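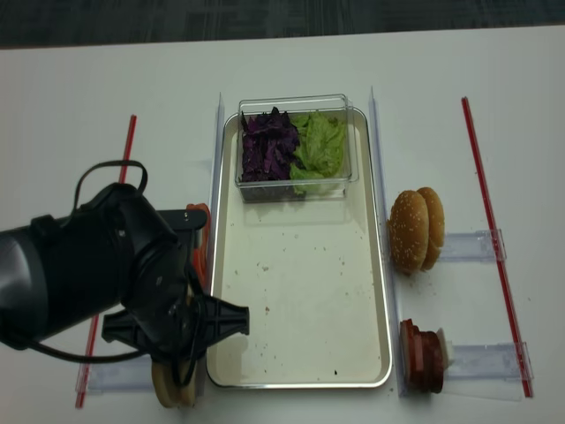 Sandwich lunches at Millholm: how we set up

The burger and sandwich lunch is back for the autumn, in the small hall at Millholm, with serving from noon until half past one. Several readers asked after the last one how the table is laid out and what goes into the shredded cabbage, so this month's kitchen item covers both, along with a few changes to the way we order.

The table

Everything is built on a tray. We tried chopping boards in the spring and they were a nuisance. Crumbs went over the side and onto the floor, and sliced tomato slid about. A steel tray with a raised rim keeps the mess in one place and can be wiped down between servings without moving anything else. Ours came from the catering shop at Drukham and fit the dishwasher if you take the top rack out.

The person building the sandwich stands on one side and keeps the middle of the tray clear. Salad goes at the far end, in a single clear tub. Buns stay off the tray altogether, to one side, stood on edge so that you can pick up the half you want without putting your fingers on the cut face. Laid flat they stick to each other, and the top one always ends up on the floor. If you are setting up a second table, please copy the first one. People move between the two during a busy lunch and it slows them down to find things in a different place.

Crumbs are going to happen with seeded buns. Wipe the tray when there is a gap, and leave it alone when there is a queue.

The salad tub

Red cabbage and lettuce share a tub, cabbage on one side and lettuce on the other. They are not mixed. Some people want only one of them, and cabbage that has been dressed will stain the lettuce within the hour.

Shred the cabbage as finely as you can manage. Quarter it, cut out the core, and slice across the quarter with a long knife. The thick white pieces near the core are hard to bite through in a bun, so put those aside for soup. One medium cabbage is plenty for a lunch and there is usually a bag left over, which keeps well in the fridge for the next couple of days.

The lettuce should be torn by hand into pieces smaller than the bun. Wash it first and dry it properly in the spinner, then again in a clean tea towel. Wet lettuce was the main complaint in the spring, and it was a fair one. Any soft, frilly lettuce will do. Iceberg is fine too but is better cut than torn.

If you would like the cabbage dressed, this is the quantity we use for a small batch, in its own bowl with a spoon:

Half a small red cabbage, shredded
2 tablespoons cider vinegar
1 teaspoon sugar
A good pinch of salt
A little black pepper

Put the salt and sugar on first and rub them through with your hands until the cabbage softens. Add the vinegar and leave it for an hour. Drain before serving.

The buns

We have gone back to sesame buns from the Kettani bakery. The plain ones were cheaper, but they went dry by one o'clock and a fair number came back half eaten. The bakery needs the order by four in the afternoon two days ahead. At the last lunch we used 115, and 5 were left at the end, so the same order will stand unless bookings change a lot.

Slice them in the kitchen before they come out. A bread knife and a light hand will do it; pressing down squashes the top and the seeds come off. Keep sliced buns in the bag with the end folded under until they are needed, and bring out a few at a time. They can be warmed in the oven on a low setting for a few minutes if the oven is free. It usually isn't.

Fillings

The choice this month is a beef patty, a bean patty or sliced cheese. Bean patties are cooked on a separate tray and have their own tongs, which have green tape on the handle. Please put them back where you found them. Sauces are in squeezy bottles at the end of the table and people help themselves after they have been served.

If you are building, the order is bottom half, sauce if wanted, lettuce, patty, cheese, cabbage, top half. Lettuce underneath stops the bread going soggy. Cabbage on top of the cheese stays put, more or less.

Allergies

The buns contain wheat and sesame. We keep a few seedless gluten-free rolls in the freezer, wrapped singly, and these are made up in the kitchen on a clean board and brought out on a plate. Do not make them up on the main tray. Ask for one when you book, or tell whoever is on the door.

Orders and stock

Dry goods and napkins still come through Stindness. Our account number with them is 3110 and it needs to go on every order, including small ones. The last delivery went to the wrong building and sat there overnight, so please also write "small hall, side entrance" in the notes box.

We are short of clear tubs with lids. If you have taken one home with leftovers in it, we would like it back. A second bread knife would also be useful.

Booking

There are 37 seats in the small hall and we have been filling them, with the rest of the lunches taken away in paper bags. If you want to sit down, put your name on the sheet by the kitchen door. Takeaway lunches don't need a booking, but come before one if you want the full choice of fillings. The bean patties went first last time and we will be making more of them.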